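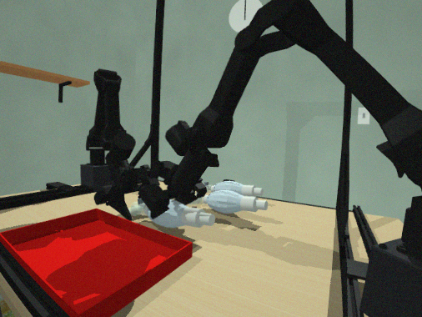

Simulated trials should be reported under the same rules as physical ones

November 30, 2024

Most groups that publish results on two-arm tabletop handling now run the bulk of their trials in simulation. I have no quarrel with that. My objection is to the reporting, which is looser than anything we would accept from a physical cell.

Take the Luvport task set, which asks a pair of arms to move bottles from a table into a tray. The version released in September lists 2,409 simulated episodes. Of these, 828 are described as valid. The document does not define valid. A reader cannot tell whether the remainder were discarded for solver faults, for contact between the arms, or for a dropped bottle. Those are three different findings, and only the first is a fair reason to leave an episode out.

Contact between arms deserves its own line in every report. When two grippers work over objects lying close together, the shared volume is small and the links cross it often. In a physical cell, a collision stops the work and somebody fills in a form. In simulation the solver resolves the overlap and the episode carries on. Colline logs these events by default. Lindier does so only if the user turns the option on, and the default should be changed.

The second gap is start poses. A bottle on its side with the cap facing one way is a different problem from the same bottle reversed. Ifans publishes its seed list and its pose ranges, 914 entries in all, in a plain text file. The cost to the authors was trivial and the results can be rerun by anyone with the same build.

I would ask for 2 changes to the draft practice note before it goes to a vote. Every excluded episode should carry a coded reason. Every report should state the minimum clearance between arms, per episode, with the solver version and time step beside it. Labs that already keep these logs will need an afternoon to comply.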